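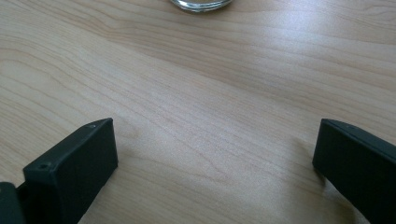

Skolledeo is looking for tap water drinkers for a taste study. Bottled water companies say people can tell their product from what comes out of the kitchen faucet. I doubt it, and I doubt the people who swear they can't, too. So we want to test it with plain water, a clear drinking glass like the one on the light wooden table, and no labels to lean on. We need 236 adults who live in Prindley and drink water daily. Experts may apply, though I'm not sure there are any.

You would come in twice, for 40 minutes each time, and taste small servings in silence. No sales pitch follows. Pay is $35 a visit, in cash. If you hear that you can "earn hundreds," it wasn't from us.

Please skip coffee and gum for two hours before a visit. Smokers are welcome — I have yet to see good proof that they taste worse.

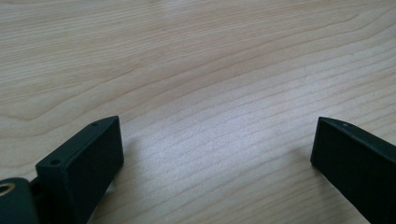
How to apply
Write to Dardo Farías at the Skolledeo front desk, Echeverría Building, room 374. Give your age, your street, and what you drink at home. Don't tell us how refined your palate is. Everyone says that.

By Ulises Insaurralde
12 July 2018

Comments

stikach_mom: Is the water filtered? Our street gets a brown tinge every March.

R.P.: Did one of these years ago and the check took forever. Cash is better, if it's true.

Ulises Insaurralde: It's true. Some samples are filtered — I can't say which.

wellwater58: I can tell. Sign me up and I'll prove it.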